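Bodlow word list: read me first

Hello, and thanks for downloading this! It's a list of dialect words from Bodlow and the farms round it, typed up from things people have told me over the years (mostly my aunts, at first, and then anyone who'd stand still). Last tidied 4/22/01.

What you get
words.txt is the main list, one word to a line, with a tab and then the meaning. places.txt says which end of the parish I heard it in. maybe.txt is the stuff I can't vouch for, and I'd leave it alone unless you like arguments.

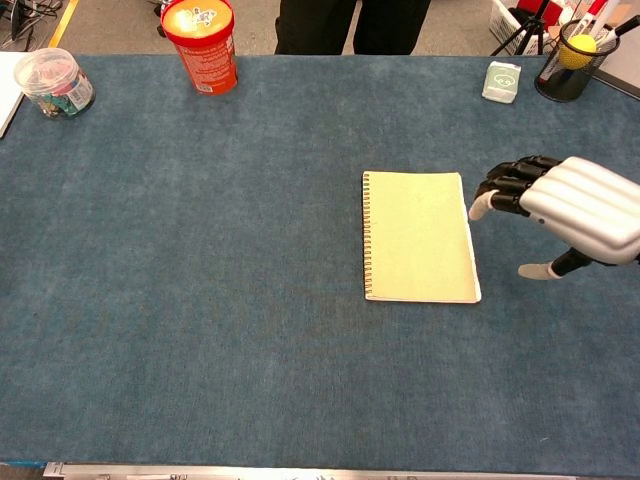 Spelling is a mess, I'm afraid. Hardly any of these words were ever written down, so I spelt them as they sounded to me, and I grew up 20 miles away. Where Volodymyr Pylypenko heard something different I've put his version in brackets with VP after it. He has a much better ear than mine and he's usually right about vowels.

How I collected them
I ask what people call things: the end of a loaf, a narrow lane, a sulky child, that sort of question. I never read out a word and ask if they know it, as everybody says yes to be kind! A word goes in the main list once I've had it from five people who don't live in the same house. Anything with fewer than that sits in maybe.txt.
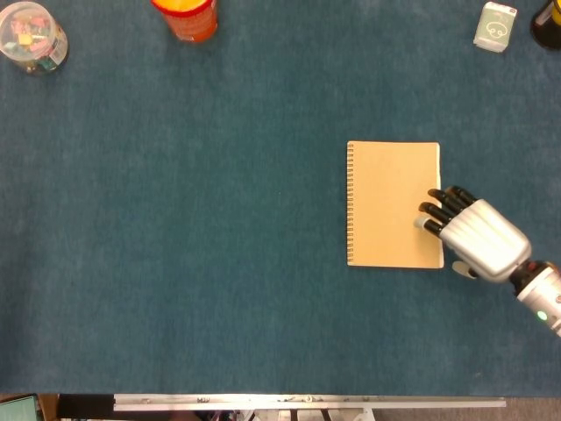

If you want to add words of your own, please do, I'd love them. Tell me the word, who says it, roughly how old they are and where they grew up. A sentence with the word in it is worth far more than a neat definition. You don't need any kit, just a spiral-bound notebook with a plain tan cover like this one, and do write the village on the front, or you'll end up like me with a shelf of blank covers and no idea which is which.

Known problems
The entries under S are out of order from number 16 onwards. "Clart" is in twice. Nantana Jaidee has pointed out that 19 of the weather words are used all over the county, so they'll move to a file of their own in October if I get round to it.

Use it for whatever you like, only say where it came from.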